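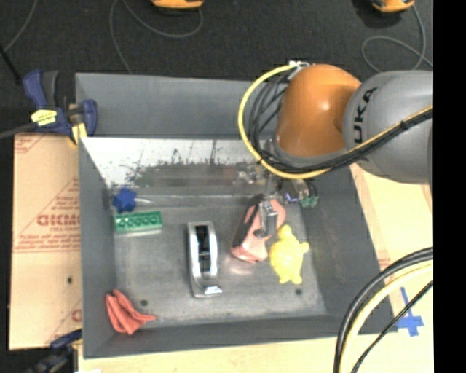 Robot arm with its gripper lowered into a gray metal bin.

Section 4: Fitting and Using the Fletitz Soft Top

Read this section all the way through before you touch the car. The Fletitz top is a two-person job. It can be done by one person, in the sense that it has been done, and we sold that person a second top.

Before you begin

Park on level ground, indoors if you have the choice. Set the parking brake, switch off the ignition and lower both side windows completely. The fabric should be at room temperature. If the box has spent the night in a cold trunk, bring it inside and leave it there for 30 minutes with the lid open.

You will need the hex key from the Flesus tool roll, a soft cloth, and somewhere clean to lay the top down. A gravel driveway is not clean.

Caution: Do not unfold the top by pulling on the rear window. The window is flexible, up to a point, and you will know the point when you hear it.

Fitting the top

1. Lay the folded top across the rear deck with the Akbari label facing up. If you can't find the label, the top is upside down.

2. Open the cover behind each seat and find the 2 locating sockets. Wipe them out with the cloth. Sand and cookie crumbs account for most of the calls we get about tops that "don't fit."

3. Lower the rear bow until both pins sit in their sockets. Press down on each side in turn. You should feel a click. If you feel a crunch, go back to step 2.

4. With one person on each side of the car, lift the front bow and walk it forward to the windshield header. Walk at the same speed. This is harder than it sounds and is no reflection on your marriage.

5. Hook both latches over the header but leave them open.

6. Tuck the side flaps into the channel above each door, working from back to front. Check that no seat belt has been tucked in along with them.

7. Close the latches one after the other, then tighten the 4 rear bolts by hand. Finish each with a quarter turn of the hex key. More than that strips the insert, and the insert is not covered by the warranty.

Note: A new top will be tight. Leave it up for a few days before you take it off for the first time, whatever the weather is doing to tempt you.

Driving with the top fitted

Do not go over 80 mph. The car will happily do more and the fabric will not. A light flutter above the driver's head is normal on the highway. A loud flapping is an open latch; pull over somewhere safe and close it.

Never fit or remove the top while the car is moving. We were asked to include this sentence.

Note for Adus models: The Adus roll bar sits slightly higher, so the rear bow needs the spacer kit, part no. 157. Without it the top will latch perfectly and then leak onto the passenger.

Cleaning and storage

Wash by hand with lukewarm water and a mild soap. Keep it out of automatic car washes, including the ones that say they are gentle. Let the fabric dry completely before folding it.

If the car is put away for the winter, leave the top on or store it flat, and check it for mildew in March. Don't put anything on top of it. That includes the cat, who will have other ideas.

For removal, see Section 5.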